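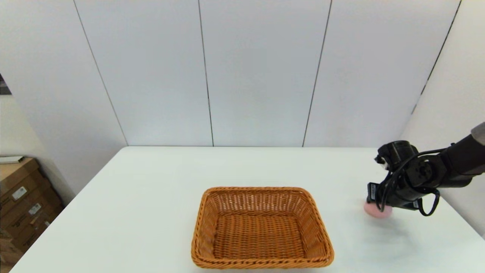

Should Our School Buy a Robot Arm?

Robot arms look great in ads. They never spill, they never get bored, and the music is always cheerful. But an ad is made by someone who wants your money, so let's be a bit fussy.

Say your school has $4,000 to spend, and a robot arm called the Worko costs exactly that. Done? Not so fast! The price on the web page is often for the arm alone. What about the gripper, which is the "hand" part? What about a table that doesn't wobble, spare cables, and a grown-up's time to set it all up? In our made-to-measure budget, the extra bits came to $511. Now we're over, and the robot hasn't picked up a single thing.

What job is it for?

Think about putting a soft pink thing in a basket. You can do that with your eyes half closed. A robot needs to find the thing, squeeze it just enough, and let go in the right spot. If a seller says it's easy, ask to see it done 22 times in a row, with the basket moved a little each time. Then ask who fixes it when it breaks.

Look closely at the hand

Grippers come in many shapes. Long, narrow fingers may be fine for small things and hopeless for a big ball. Ask which objects it has been tested on, and bring one of your own. 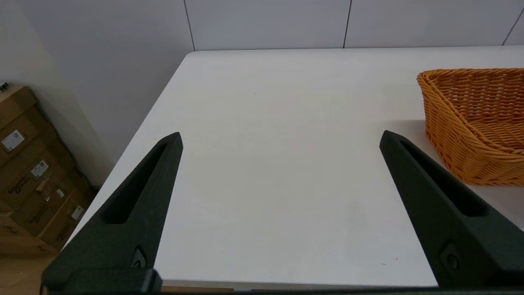

Two gripper fingers with narrow tips. Would they suit your job?

Try this

Pick a chore at home. Time yourself doing it, then write down everything a robot would need to do the same chore. Put a price next to each item. Would you still buy one?

Written by Eyerusalem Moges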